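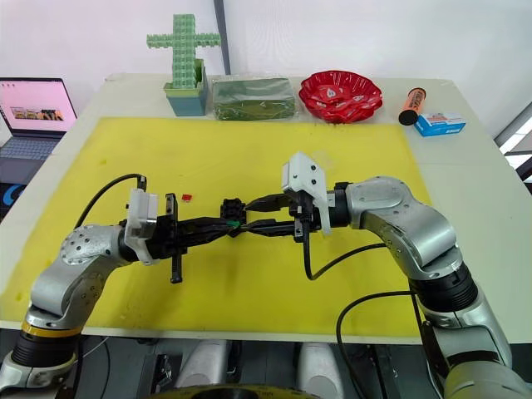

Slide 1. Black wire harness, yellow mat.

88 shares 2 comments

BLACK ON YELLOW – notes for the Jandomwood talk, November 27, 2023
Bronisława Krajewska

Leave slide 1 up while people sit. Say hello. Thank Jandomwood for the room and the coffee. Phone off!!

Start with the question. What color was the last sign you noticed on the way in? Wait. Let them shout. Somebody will say yellow. If not, move on, don't fish for it.

Why I care – nineteen-year-old me, summer job at Urbańczyk, sign shop, Plundidthorpe. Sweeping mostly. Then lettering. First real job was a parking sign, dark green on brown, customer's choice. Looked lovely on the bench. Went to see it on the wall and walked right past it. Tell this slowly, it's the only story in the first half.

Main point, say it twice: people read the difference in lightness before they read the color. Green on brown is two colors but nearly the same lightness. Squint and it's gone. Get them to squint at the handout, left side then right side. The left one dissapears.

Black and yellow. Yellow is the brightest color that still looks like a color. Black is as dark as you get. Big gap. White gives you a bigger gap, yes, somebody always says so. Answer: white is everywhere. Walls, paper, sky, vans. Yellow stands apart from the wall AND from the letters.

Wasps. Keep short. School buses, taxis, wet floor signs. Ask for one I haven't thought of.

Thickness of line. Thin things need more help than fat ones. A hairline in black on pale gray is hard across a room, same line on yellow you've got a chance. Point back to slide 1 if it's handy, cable is thin and you still find it.

Drink water here.

Next bit is the paint chart. Luvik 1634, the yellow we used for years. Hold up the card. Pass it round and GET IT BACK this time. Warm yellow, a touch of orange. Goes over primer in two coats if you're lucky, three on old wood. Lemon yellows look cleaner on the chart but outdoors they go thin and greenish, I think so anyway, some of the old hands disagree.

In 2000 the shop redid all the signs for the Plundidthorpe market. Stall numbers, toilets, exits. The market people wanted cream and gold. We painted one stall number each way and hung them up for a week in January, bad light, everyone in hats. Next meeting they picked the yellow for the exits and kept cream and gold for the front gate. Good result. Gate sign is allowed to be pretty, people are already looking at it.
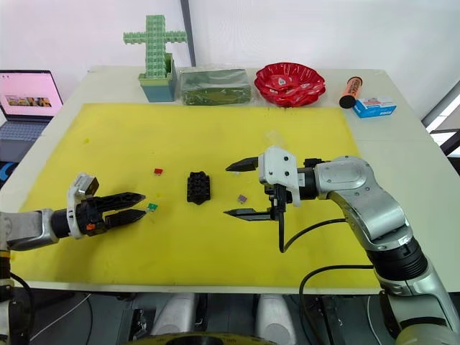

Slide 2. Studded block in black, standing upright on yellow.

Solid shapes. Outline is what you get first. On yellow the outline of a dark block is clean, but what's inside the outline goes quiet, black detail on black. Same with lettering: fill in the hole of an A or an e and it turns into a blob. Open them up. Wider gaps than feels right. I draw mine, stand back by the door, draw them again.

Where it goes wrong (pick a couple, don't do all of them)
– too much of it. Whole wall yellow, nothing stands out
– gloss paint facing a window. Glare eats the letters. Use satin
– stripes right up against the words. Leave a margin
– putting it on stuff that isn't urgent. Cake stall does not need hazard colors
– faded yellow nobody repaints. Turns the color of old teeth

Ask: anyone here with poor sight, or a parent who has? Kitchen examples. Dark handle on a dark drawer. Strip of yellow tape on the top stair and the bottom stair. White plate, white tablecloth, mashed potato – that one gets a laugh, also it's real, my aunt used a blue plate for years.

If running late skip the aunt, go straight to the exercise.

Exercise: cut letters from the black card, try them on the yellow, the gray and teh red sheet. Tape up at the far end. Everybody walks back untill they can't read it. Red will surprise them, black on red is poor.

Questions. If they ask about brushes – flat for edges, long-haired liner for curves, wash it before lunch not after.

Collect scissors. Collect Luvik card.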